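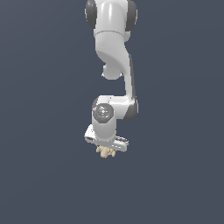
## 4. Effects of Background Uniformity on Perceived Banding

The previous section treated block artifacts along high-contrast edges. We now turn to banding, the visible stepping that appears when a slow change in brightness is stored with too few levels. The two defects are often grouped under a single quality score, and earlier versions of the Mutorano rating tool did the same. Padilla and Ocampo argued that the grouping hides errors in dark areas, where the signal change is small but the eye remains sensitive. Our results support their position for stills viewed in a dim room. They do not settle the matter for bright rooms.

### 4.1 Material

The test set combined photographs from the Lacson archive with computer-rendered stills. Rendered stills were included for their low noise. Camera noise acts as a natural dither and can mask banding that would otherwise be plain to the viewer. In Figure 1, for example, the plain dark slate-blue background offers no texture behind the softly shaded white surfaces, so any step introduced by the encoder has nothing to hide it. Photographs with comparable backgrounds were hard to find. Most of those labeled "plain" in the archive catalog contained cloth or painted plaster with visible grain.

All stills were converted to the same color space and stored at 8 bits per channel before encoding. Each was then compressed at several quality settings, with 80 as the highest. Chroma subsampling was held fixed. We did not apply sharpening or any filter after decoding, and metadata was removed so that the viewer software could not select a different color profile.

### 4.2 Procedure

Participants were recruited through the Mullum reading rooms and screened for normal or corrected vision. A total of 80 people completed the task. Each sat in a darkened booth and moved a slider until banding was just visible, then marked the area in which it was first seen. Pairs were shown in random order, and a gray field separated one trial from the next. After removal of incomplete trials, 2861 ratings remained.

The displays were calibrated by Rodel Cabrera before each block of sessions. One display drifted in October and was replaced; the ratings collected on it were dropped and do not appear in the total given above.

### 4.3 Results

Thresholds were lower for smooth dark backgrounds than for textured ones at every quality setting. The difference narrowed as quality rose but did not close. Where a still contained both a smooth background and a bright subject, participants tended to mark the background first, including in trials where the measured error was larger inside the subject. Global error measures therefore ranked these stills in the wrong order.

A perfectly constant background cannot band when encoded alone. The marks near bright subjects are better explained by ringing and small level shifts in the blocks that straddle an outline. Åberg describes these as false bands and scores them separately. We kept the participants' own labels, and the two effects are not fully separated in our data. Holanda's local contrast weight reduced the ranking error, though it overcorrected on stills with heavy film grain.

### 4.4 Limits

Viewing distance was fixed by a chin rest, and the thresholds should not be carried over to handheld screens. The Grornora encoder was used in its release of July 19, 2020; later releases change the quantization tables for dark blocks. Repeating the task with these tables would require new thresholds for the full set, including the photographs.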